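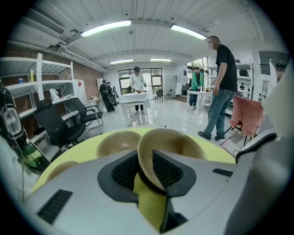 Pungate Neighborhood Association
Minutes of the August general meeting
Community room, 7:00 p.m.

Attendance: 31 households signed in. Quorum was met. The minutes of the July meeting were approved with one correction: the hydrant that was reported leaking is on Tsegaye Street, at the north end, and not on Mill Lane.

1. Street trees

The chair read the reply from the city forester. The city will plant on the east side of Tsegaye Street this fall if residents agree to water for the first two summers. The west side is ruled out for now due to the gas line. Two residents on the west side asked whether smaller trees would be allowed. The secretary will write back and ask.

Species offered are hackberry, Kentucky coffeetree and swamp white oak. A show of hands favored the oak. One resident objected to acorns on the sidewalk and asked that this be recorded.

Watering sign-up sheet went around. Six addresses still have no one down for them. The block captains will knock on those doors before the next meeting.

2. Storm drain at the bottom of the hill

The drain backed up again in the heavy rain at the end of July. Water reached the garage doors of the two lowest houses. Public Works sent a crew and cleared leaves and a length of carpet out of the inlet. Residents at the bottom of the hill said the grate is clear now but the pipe behind it is too small and has been since the new parking lot went in.

Motion: that the association ask the city for a camera inspection of the pipe from the inlet to the creek. Seconded. Passed with none opposed.

The residents affected were asked to send dated photos of the flooding to the secretary so they can go in with the letter.

3. Paving bids for the alley

Two bids were received for the shared alley behind the even-numbered houses. Zakar bid on patching and sealing only. Clokura bid on grinding down and repaving the full length. The Zakar bid is lower by $3,000. Both firms walked the alley with a board member before bidding.

Discussion. Several owners said patching was done four years ago and did not hold past the second winter. Others said they cannot pay a larger share this year. It was asked whether Clokura would accept payment in two parts. The answer was not known. It was also asked who moves the trash carts during the work, and neither bid says.

Motion to accept the Zakar bid. Seconded. Failed, 9 to 14, alley owners only voting.

Motion to table until Clokura answers on split payment and trash carts. Seconded. Passed.

4. Fall yard sale

Set for the last weekend in September, 8:00 a.m. to 2:00 p.m. The permit fee is $600 if the street is closed and nothing if it stays open. After some back and forth it was agreed to leave the street open and put out cones at both ends. Sellers must keep tables off the sidewalk. Last year a stroller could not get by at the corner house.

Unsold items will not be collected by the association this year. Last year's leftovers sat in the community room until November. Each household takes its own back.

5. Parking near the school

The school has asked parents not to use Mill Lane for pickup. Residents report little change. The no-standing sign by the side gate is turned the wrong way and covered by a branch. The branch is on private property and the owner, who was present, agreed to trim it. The sign will be reported to the city.

A request for speed humps was raised and held over. The city will not look at speed humps without a traffic count, and counts are not taken until school is back in session.

6. Other business

The key to the community room side door is missing. Whoever has it should drop it in the association mailbox.

The bulletin board will be cleared at the end of the month. Notices without a date on them will be taken down.

A resident asked that the newsletter print the bulk trash schedule in larger type. Agreed.

Next meeting in September, same time and room. Items for the agenda go to the secretary one week ahead.

Adjourned at 8:50 p.m.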